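Search this diary
Type a word and press enter

Monday, late evening
by Marichka Dovhaniuk

Home at last, feet up, tea going cold on the arm of the chair, and I want to get today down while I still have it. We had our second full week with the new station at Girnitz, and I think I've stopped being cross about it, or at least I'm cross about smaller things now.

When Duygu told us back in the fall that the prep room was getting a robot with hands, I pictured all of us out the door by December. What has happened so far is duller and kinder than that. Bülent used to stand at the vegetable end for 7 hours with his bad shoulder, and now he spends most of the morning sitting beside the station, showing it what to do and writing down where it goes wrong. He complains that he misses his knife (he does not miss it that much, I've seen him whistling). Leonie has moved over to orders and has already found out that we were paying Durivik for crates we never got, bless her.

Me, I'm somewhere in between. I set out the things for each run and put them back again, and I talk to the machine more than I should. Today was cabbage, one at a time, with a plate out on the other side. I never knew how many ways there are to set down a cabbage until I had to do it to somebody's list! Tarık wants the starting spots changed every run, so I shuffle things left and right like a woman who can't decide how to lay her own table.

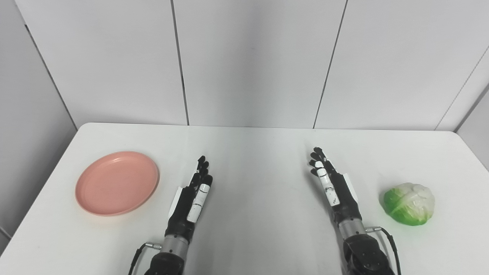
What I do miss is the chatter. With five of us at one long counter you heard everything, whose daughter had passed her driving test and whose landlord was being impossible, and now we're spread out and I only catch up at lunch. I said so to Duygu — I hadn't planned to, it just came out — and she's going to see whether we can all take our break at the same time again. I'd like that more than the raise, though I won't be telling her so.

Must call Mama tomorrow, and take the good shoes in.

Last updated: Monday, 10:40 p.m.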